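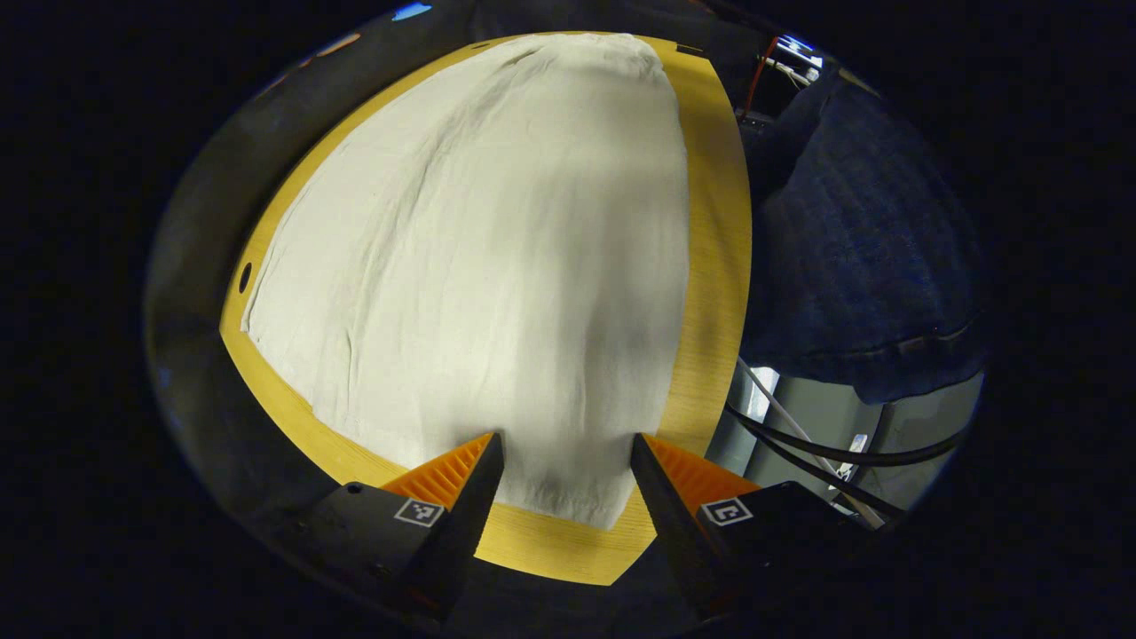
Ticket 1788: Newsletter emails arriving twice, and some arriving with no text at all
Opened by: Kamrul Begum
Handled by: Tamara Stasiv, Clereleo support
Status: Solved
Opened: 11 Feb 2025

Kamrul Begum wrote:
Hello, and thank you in advance to whoever picks this up! I run the mailing list for the Hladun sewing circle, and we've been sending our monthly letter through Clereleo since September without any trouble worth mentioning. This morning I sent the new one to all 700 addresses and my inbox has been filling up ever since. Plenty of people got it twice. Others got only the header and the unsubscribe line, with a big white space where the letter should be (my sister-in-law thought I'd lost my mind). I haven't changed a thing except the template, which I copied over from Stinus, our old program, as I liked the way it did the headings. I did press Send a second time when the page seemed stuck, but it said "Not sent," so I took it at its word.

Tamara Stasiv wrote:
Hi Kamrul, what a rotten start to the day, I'm sorry! Let's take the doubles first. Your send log shows two jobs for the same letter. The first went out in full. The second stopped after 157 addresses, so those are the people who got it twice. The "Not sent" message belonged to the preview, which had timed out, and I do agree that it's worded in a way that would fool anybody. I've passed that along to the people who look after that page.

For the blank ones, could you tell me which mail program those readers use? And would you send me a test copy of the letter, so I can see how the template handles it?

Kamrul Begum wrote:
I've asked round, and everyone with a blank letter who has answered so far reads their mail in Skukden. The test copy is on its way to you. I kept the big heading at the top. 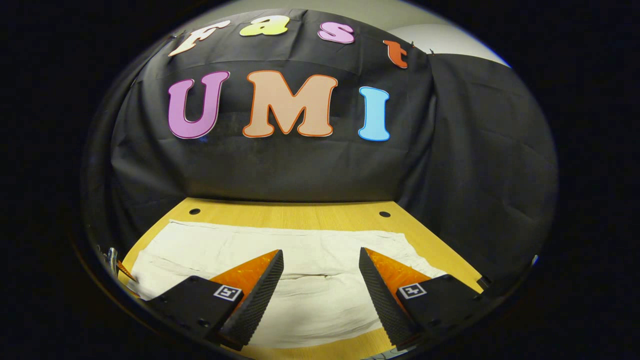

Photo: "Fast UMI" lettering on black cloth / Hladun picture folder

Tamara Stasiv wrote:
Got it, thank you. The trouble is in the heading block you brought over from Stinus. It has an opening style tag that never gets closed. Most mail programs shrug and carry on, but Skukden treats everything after it as part of the style and hides it.

What to do:
1. Open the template and choose Edit source.
2. Delete line 9, the one that starts with "style".
3. Save under a new name, so the old one stays put until you're happy.
4. Reload the page before you send a test. The editor does like to hang on to the old version.

Kamrul Begum wrote:
I did all that, forgot to reload, got a blank letter, said a word I won't put in a ticket, reloaded, and tried again. My neighbor has Skukden on her tablet and she can read the whole thing now, right down to the note on buttonholes! The headings look a bit smaller than before. Can I make them bigger without upsetting it again?

Tamara Stasiv wrote:
You can! Use the Heading size menu on the left and leave the source alone. "Large" is the closest match to what you had in Stinus. If you're resending to the people who got the blank letter, make a separate group for them first, and check the Jobs page if the preview hangs.

Kamrul Begum wrote:
Large it is. Resent just now, one job showing. Thank you so much, Tamara, you can close this.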